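Subject: Re: [canteen-supplies] Which plastic cups for the new kitchen?

On Monday, the Wullik kitchen desk wrote:

> Dear all,
> we must replace the cups for the children's lunch before November.
> The old ones from Drasent are scratched and many have a sharp rim.
> Does anybody have experience with a cup that has a thick edge and
> is not shiny? We need 50 pieces for the start.

Dear list,

we had the same question last year and decided for the blue ones from Montoya. We bought 12 for a test and later the rest. I can say they are good for daily use, but please look at two points before you order.

The first point is the rim. It is thick and round, so small children can drink from it without trouble. The surface is matt, and in our kitchen it does not show fingerprints.

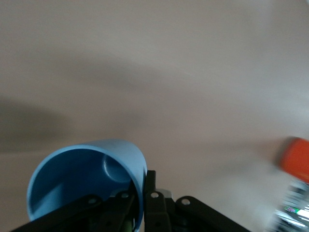
The light blue cup, with the dimple on the inner wall.

The second point is this dimple. It is shallow, but milk dries in it and our dishwasher does not always take it away. We now rinse the cups by hand first – a few seconds is enough. The Zernovis cups have a flat wall inside, but they fall over more easily, and we gave them back after 3 weeks.

If you want, I can send one cup to you by post.

With kind regards from the Zernovis Street kitchen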